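Toy box day (finally)

Quick one tonight, tea is in the oven and I've got till the timer goes.

So the play kitchen stuff. It has been living in three different places since we moved back from Pimton, and by July I'd stopped pretending there was a system. Some in the wicker thing by the stairs. Some in a carrier bag. A felt fried egg in the cutlery drawer, which I only found because I was after the tin opener. Sunday morning, rain, no plans, right then. All of it out on the floor.

What a lot there was. Nearly all soft stuff, which is how we like it because the stairs are hard and small people throw. The bread, the sad lettuce, slices of cheese that have gone a bit bobbly. A whole set of veg from the Horobets stall that my sister-in-law swears by and I have never been sure about (the carrot looks like a parsnip with sunburn). Two teapots, no lids.

How I sorted it

First go was by colour. Looked lovely, useless. You want the burger next to the bun, not next to the strawberries.

Second go was by where it would live in a proper kitchen. Fridge things, cupboard things, fruit bowl things. Much better, and the kids got it straight away. There was an argument over whether eggs go in the fridge. There's always an argument over whether eggs go in the fridge.

Sauces ended up as their own little group, on the cupboard pile. Favourite of the lot is the ketchup. Red all over, a bit fuzzy, with the Heinz label on the front and even the little tomato at the bottom of it. It goes on everything in this house. It has been on the cheese, on the cake, on the dog's back. I had it down for the charity bag once, years ago, and was caught at the door.

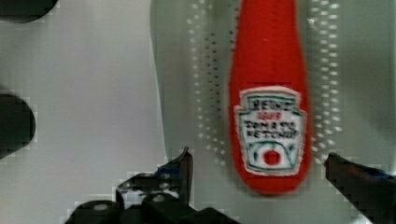
Washing the soft bits

Do check the labels first, I didn't and lost a pea pod that way. What I do now:

Anything with card or a squeaker inside gets a wipe with a damp cloth and that's it.

The rest goes in an old pillowcase, knotted, cool wash, no softener. Softener makes felt go slimy, don't ask me why.

Dry flat on a towel. Not the radiator. The bread went a very odd shape on the radiator.

Bobbles come off with a cheap razor if you go gently. Ten minutes in front of the telly and the cheese looked almost new.

Where it all went

Bought a set of tubs from Irnarano in the end. 29 quid, which made me wince, but they stack and the lids clip down and a four year old can open them on her own. I'd looked at the Candum ones, 19 for the same size, only the lids just sit on top and I know exactly how that would go in our front room.

Fridge tub, cupboard tub, fruit tub, and one for pans and plates. Wrote on masking tape for now. Will do propper labels when the good pens turn up, they were in the carrier bag I think, so possibly in the recycling.

Still missing: teapot lids, one sausage, the top half of the burger bun. If I move the sofa I'll probaly find the lot and I'm not moving the sofa tonight.

Timer's going. Dressing up box next week, if it rains again.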